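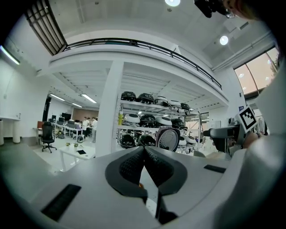 Shared Workshop and Mezzanine: Frequently Asked Questions

Last updated 21 August 2022

How is the ground floor divided?
The ground floor has two zones. The desk zone has long white desks with monitors and is intended for seated work. The open zone is for bench work, floor tests and storage. The square column marks the boundary between them. Keep a clear path on both sides of the column at all times.

What may be stored under the mezzanine?
Equipment that belongs on the white metal shelving, and nothing else. Boxes, coats and bicycles go in the storage room by the Storkeck entrance. Items left on the floor under the mezzanine overnight are moved to the storage room and held for 13 days.

How are the round floor units arranged on the shelves?
One layer per shelf, domed side up. Do not stack units. Return a unit to the shelf it came from, whatever its color. The shelf position is recorded in the inventory sheet under the unit number, and the sheet is sorted by shelf.

How do I sign out a unit?
Write the unit number, the date and your desk number in the sign-out sheet. The maximum loan is 7 days. Loans can be renewed once. A unit taken out of the building needs a gate slip from the Enriquez office.

In what state should a unit be returned?
Switched off, with the dust bin emptied and the brushes free of hair and thread. Wipe the outer shell with a dry cloth. Do not use solvent on any plastic surface. If a wheel or bumper sticks, attach a red tag and leave the unit on the bottom shelf. Tagged units are checked every second Monday.

Can bottles and cleaning products be left on the shelving?
Yes, if they are closed, labeled and standing upright at the end of a shelf. Unlabeled bottles are discarded. Products marked flammable go in the locked cabinet.

What is the load limit of the shelving?
137 pounds per shelf, evenly distributed. The limit applies to the shelf, not to the complete rack. Large flat items may lean against the front of the rack during working hours if they do not block access to the lowest shelf.

Which lights are on which switch?
Panel A controls the round ceiling lights. Panel B controls the tube along the left wall. Panel C controls the fixtures under the mezzanine. The last person out switches off all three. A fixture that flickers should be reported by its panel letter.

May I hang cables or banners from the mezzanine railing?
No. The railing must stay clear over its entire length. Temporary cable runs use the Poltumier clips on the underside of the mezzanine. Remove the clips when the work is finished.

Who looks after the plants on the low table?
The desk zone. Water them on Fridays. The low table is otherwise for short meetings and sign-in. Do not place tools on it.

Can the chairs be moved?
Chairs on casters stay in the desk zone. Stools for the open zone are kept on the mezzanine.

What is the room capacity?
51 people, both levels combined. Events over this number must be booked in the Semen hall across the courtyard.

When was the shelving last changed?
In May. The older rack was removed and the shelf labels were reissued. Sign-out entries made before then use the old numbering. A conversion list is attached to the back of the sign-out sheet.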